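Home News Features Workshop Letters Subscribe

FEATURES
October
By the Features Desk

The stop that didn't stop

The arm at Onbridge had been running since lunch when it closed on a technician's sleeve. It was a few minutes past four. She had reached across the table to straighten something the arm kept knocking, and she had pressed the pause button first, as everyone on that bench did. The arm waited, then went on with the move it had been given.

She pulled free with a bruise on the forearm and a torn cuff. The gripper on that unit is set to a low closing force, and the joint behind it gave way when she pulled. The incident report runs to a page and a half. The investigation that followed took ten weeks and changed how the site runs every two-armed bench it owns.

Onbridge tests handling routines for grocery and parcel work. The arms spend their days picking up household things and putting them somewhere else: bottles, fruit, packets, trays. The routines are learned from recordings of people guiding the arms by hand, then replayed and scored. A bench can get through 700 attempts in a week, and most of the staff time goes into resetting the table between them.
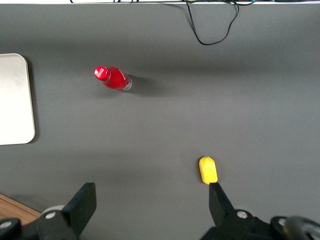

Resetting is where people and arms get close. An attempt ends, the objects are wherever they were left, and somebody leans in to put them back at their starting marks. A bottle lying on its side at the far part of the table means a long reach, with the open fingers of the gripper between the person and the bottle. Smaller things are worse in their own way. A yellow piece sitting right up against a fingertip has to be taken out from under the tool by hand, or the arm has to be driven clear first, and driving it clear adds time to every attempt. Staff at Onbridge had been taking things out by hand for months.

The pause button was never meant to protect anyone. It is a software control, put in by the Kofler package that schedules the attempts, and it tells the controller to finish reading its current batch of commands and then hold. On a quiet network the hold is nearly instant. The emergency stop is a separate red mushroom switch wired to the arm's power. Pressing it means a restart and a fresh calibration of the wrist, and on this bench that took long enough that people avoided it.

On the afternoon in question the controller had a backlog. Commands were queued in blocks of 256, and a camera process on the same computer had been starving the scheduler for several minutes. The pause was accepted and the light on the screen changed. The arm stood still because it was between blocks. When the next block arrived it carried a time stamp from before the pause, and the software treated it as work already approved.

Investigators from Nisholm, the consultancy brought in to look at the fault, were able to make it happen again on the second day. They loaded the computer, pressed pause and watched. In one series of trials the arm resumed after a pause 83 times. The gap between the light changing and the arm moving varied from less than a second to long enough for a person to have both hands on the table.

Their report is blunt about the screen. The word on it was "Paused", in green, and the staff had taken it at face value. It recommended that the word be removed altogether unless the controller could confirm that its queue was empty. Kofler has since released an update that clears the queue on pause and rejects any command with an earlier time stamp. Onbridge installed it, then went further.

Two-armed benches were the harder problem. When one arm stops and the other doesn't, the second may be carrying something over the space where a person is working.

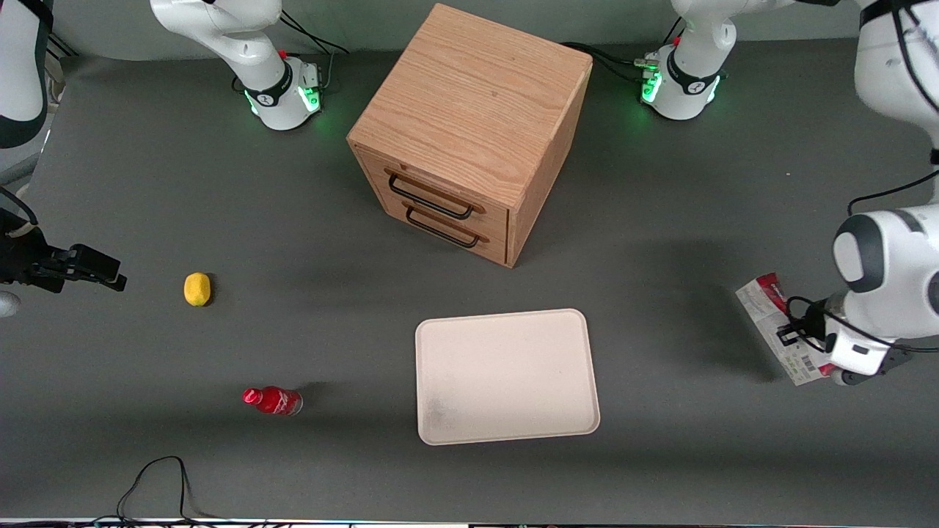 Before October each arm had its own stop circuit, and the switches were mounted at opposite ends of the bench. Someone standing on the left could cut the left arm and leave the right one live. The circuits are now tied together, so either switch takes power from both. There is also a foot pedal that has to be held down the whole time a person's hands are over the table. Lift the foot and the arms can't be restarted until the operator has gone back to the console.

The pedal isn't popular. Tall staff find it puts them off balance at the far side, and it has slowed the resets. The site at Kutadberg, which runs the same arms, tried it and chose a light curtain along the front edge instead. The curtain trips whenever a sleeve or a loose cable crosses the beam, and Kutadberg has spent a good part of its time since then tying cables down.

Restart time was the other thing Nisholm asked for. People weren't using the red switch because it cost them too much of the afternoon. Onbridge rewrote the calibration so the wrist finds its own zero on power-up. Use of the emergency stop has gone up since, and the managers count that as a good sign.

The technician was back on the same bench the following morning. Long sleeves are now pinned or rolled before anyone goes near the table, a rule that had been in the induction notes from the start.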